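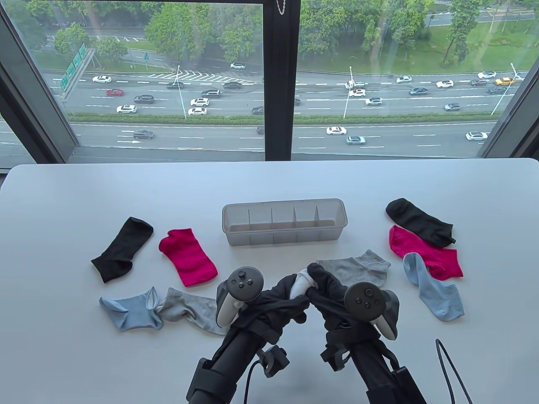
Sock sorting at the Farkard table, Urkia Laboratory, Hadidton

Both grippers on one white sock, with the five-compartment organiser at the back of the table. The matching task uses everyday socks in several colours, and each gripper carries its own motion controller.

About this gallery

The Urkia Laboratory maintains this page for partner institutions, visiting staff and members of the public with an interest in its work on household handling tasks. The present entry concerns the Farkard hand-held gripper set and the tracking fault identified during the sock sorting programme in June. The programme was suspended while the fault was investigated and has since resumed with the changes set out below.

The task

The operator gathers socks from the table, brings matching pairs together and places each pair in a compartment of the organiser. Movements of the left and right grippers are recorded separately and are later used to train the laboratory's two-armed robot. Passing a sock from one gripper to the other is the most demanding part of the task, and also the part in which the fault was found.

What went wrong

During a replay on the robot, the two arms closed on each other at the point where a sock should have passed between them. The robot stopped on its force limit. One fingertip assembly was damaged and was replaced from stock. The operator was outside the marked area and no injury occurred.

The first inspection looked for a mechanical cause and found none. Ha-rang Ji, who leads the recording group, then compared the replay with the original session and established that the recorded distance between the two grippers was wrong. The left controller had shifted in its strap in the course of the session. The calibration taken at the start therefore no longer described the position of the jaws, and the Heo recording software had accepted the data without a warning.

The laboratory subsequently examined all 1,073 recordings made with the same gripper set. Of these, 200 showed a measurable shift in the left controller and 17 showed a shift large enough to bring the robot's arms into contact if replayed. The 17 have been permanently removed from the training material. The remainder of the affected group is held in a separate archive and may not be used on the robot.

Contributing factors

The strap had been adjusted several times by different operators and no record was kept of the tension. The calibration procedure required a check at the start of a session but none at the end. The Heo software compared each controller with its own earlier readings and did not compare one with the other, so that a slow movement of the strap could pass as ordinary drift.

The review also noted that an operator had reported the left gripper as "feeling loose" in the session log. The remark was entered in the comments field, which was not read by the maintenance team at that time.

Changes now in force

Both controllers are fitted with new straps and a painted line across the strap and bracket. An operator who finds the line broken must end the session and inform the duty engineer.

Calibration is carried out before and after every session. Where the two results differ beyond the permitted limit, the whole session is withheld.

New recordings are kept for 72 hours before release, during which the comments field is read and signed off by the maintenance team.

The first replay of any recording is performed at reduced speed, with no sock on the table and the protective screen closed.

Matters still open

The laboratory has asked for a rigid clamp to replace the strap on both grippers. A trial version has been received but adds weight at the wrist, and operators have reported tiredness in longer sessions. A decision will be taken when the trial is complete. The automatic comparison of the two controllers is being tested in Heo and is not yet relied upon for release.

Requests for the full fault report should be addressed to the recording group at the Urkia Laboratory, quoting "Farkard left strap".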